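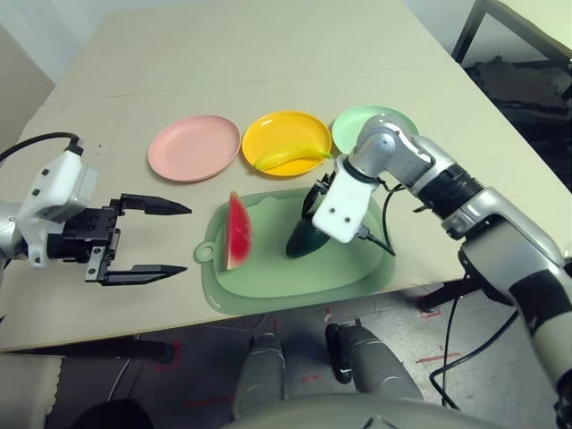 5. Stopping blank reports after a browser update

If your scheduled reports in Dandell open as a white page, or the Export button does nothing when you click it, the usual advice is to clear the cache and try again. Clear it if you like. In most cases the blank page comes back the next morning, when the browser reloads its stored site permissions and blocks the report viewer all over again.

The steps below change those permissions for the Dandell server only. You need rights to edit browser settings on your own machine. If your company locks them down, send this section to your help desk and skip to the notes.

Before you start

Sign out of Dandell and close every tab that has a report open. The sign-out message claims your drafts are saved. Save them yourself first.

Check the version number at the bottom of the sign-in page. These steps apply to build 137 and later. Older builds use the Jemis viewer plug-in, and no browser setting will bring that back.

Changing the site permissions

1. Open your browser's settings and go to the page for privacy and security. The name varies, and it tends to move with each release.

2. Find the list of sites allowed to open pop-up windows. Add the full address of your Dandell server, including the https part. A shortened address will be accepted without complaint and then ignored.

3. Find the list of sites allowed to use third-party cookies. Add the same address, then add the address of your Tustby sign-in server if you use single sign-on. Your administrator has both.

4. Close the browser completely. On some machines it keeps running in the background after the last window is gone, so check the system tray.

5. Open the browser again, sign in, and run a short report. The viewer should load within 60 seconds. If it takes longer, the problem is probably on the server and you can stop changing things on your side.

Caution: Do not set pop-ups or cookies to "allow all sites." You will find this suggested on message boards, often by people who say it fixed everything. It does make the viewer load. It also loosens the settings for every other site you visit, and you are unlikely to remember to change them back.

Notes

The Repair Viewer button under Help resets your column widths and saved filters. The release notes describe it as a fix for blank pages. We have not seen it fix one – try it only after the steps above, and export your filters before you do.

If reports load but print with missing borders, that is a separate fault. See the section on page setup.

The Siriwardena theme pack replaces the viewer toolbar with its own. If you have it installed and Export still does nothing, switch to the default theme and test again before you call support. They will ask you to do this anyway.

Browser updates can wipe the lists in steps 2 and 3. The vendor says the entries carry over – check them after each update, whatever the vendor says.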